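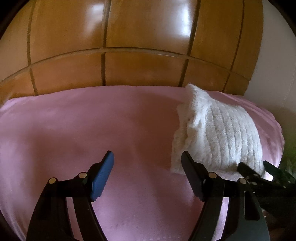 Bedroom

A bedroom is a room used mainly for sleeping. Usually has a bed, somewhere to keep clothes, a door that closes. Larger homes have several. Studio apartments have none as such, the bed shares the main room. Also called a bedchamber (old use), sleeping room, or chamber. For the room in a school or barracks with many beds, see Dormitory.

History

Separate rooms for sleep are fairly recent for most people. In many early houses everyone slept in one heated space, near the fire, on straw or skins, and the bedding was put away in the morning. Wealthy households had a chamber for the owner, and this was often a semi-public place. Visitors received there, business done there, meals eaten there. The bed itself was one of the costliest things in the house and was listed first in wills.

Curtained beds gave warmth and some privacy where the room gave neither. Servants slept on the floor, at the door, or on a low truckle bed pushed under the main one. Box beds, closed in with doors or sliding panels, common in parts of northern Europe. Some were built into the wall and shared by a whole family.

Corridors changed a lot. Before them, rooms opened into each other, so getting to the last one meant walking through all the others. Once houses had hallways and upper floors reached by a stair, a bedroom could be a dead end, and private. Parents and children got seperate rooms. One room per child came later still and is far from universal today.

Regional example: Bemen

In the Bemen valley the sleeping room was traditionally over the kitchen, to catch the heat. Floor boards were left with gaps on purpose. The older farmhouses around Lellska have 3 sleeping lofts in a row, with the middle one the warmest and kept for the oldest members of the household. Most of these lofts were converted when stoves were replaced. Several now used for storing apples. Lellska has a population of 3000 and the local museum keeps one loft furnished, open afternoons, closed from December until the thaw.

Furnishings

Bed. The main item. Frame, base, mattress. Sizes differ by country and names do not match up well (a "double" in one place is a "full" in another). Raised frames keep the sleeper off cold floors and away from drafts. In much of East Asia bedding was laid directly on the floor matting and folded away by day, still is in many homes.

Headboard. Upright panel at the head end. Once served to block drafts and stop pillows from sliding off. Now mostly decorative, or something to lean on while reading. Wood, metal, or padded fabric. Can be fixed to the frame or to the wall.

Storage. Chests came first, then the clothes press, then the wardrobe, then the built-in closet. The chest of drawers is a chest that you no longer have to empty to reach the bottom. In some parts of the United States a room needs a closet before a seller will call it a bedroom, this is custom more than law.

Nightstand. Holds a lamp, a clock, water. Earlier versions hid a chamber pot.

Bedding. Sheets, blankets, quilts, duvets, pillows. Cotton and linen for sheets; wool, down or synthetic fill for the layers on top. Sheets in plain white were the norm for a long time as they could be boiled. Colored and printed sheets spread once washing machines and faster dyes were common. The Abbasi mill, outside Lellska, wove striped ticking for mattress covers and later switched to sheets; it ran 5 looms at its closing.
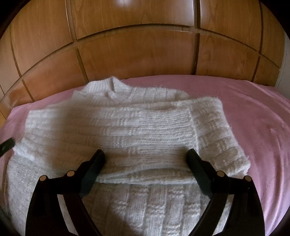

Does a bedroom need a window?

In most places, if it is going to be legally counted as a bedroom. Building codes usually ask for one, for daylight, for fresh air, and as a way out in a fire. The exact size of the opening and the height of the sill vary with the code.

Size and layout

Codes set a minimum floor area and a minimum ceiling height. Under a sloped roof only the part with enough headroom counts. The bed is generally placed with its head against a wall and room to walk on at least one side. Placing it under a window is avoided in cold climates, common in hot ones. Doors mostly open inward, against a wall.

The largest bedroom in a house is called the main or primary bedroom, and may have its own bathroom (en suite). A guest room is kept for visitors. A nursery is for an infant. A "box room" in British use is very small, ment for storage, often slept in anyway.

Temperature, light and noise

Cool, dark and quiet is the usual advice. Bedrooms are often kept cooler than the rest of the house. Heavy curtains, shutters or blinds keep out street light. Carpets and rugs soften footsteps. Rooms at the back of a building are favored on busy roads. Moisture from breath builds up overnight, hence condensation on cold glass in the morning, and mold behind furniture pushed tight to an outside wall. Airing the room helps. So does leaving a gap.

Other uses

Dressing, reading, homework, sickroom, storage, watching television, working. Teenagers may spend most of their time at home in theirs. Where homes are small the bedroom often doubles as a living room and the bed becomes a sofa. Fold-down wall beds made for this. Wendelix, a furniture maker in the Bemen valley, sold a wall bed with a desk on the underside for 15 years; the desk had to be cleared before the bed came down, and later models added a lip along the edge to hold pencils.

Bedrooms in property listings

Homes are commonly advertised by number of bedrooms, and the number affects price and, in some systems, tax or the size of septic tank required. Dens, lofts and finished basements are often disputed.

See also

Bed
Bedding
Closet
Dormitory
Nursery (room)
Box bed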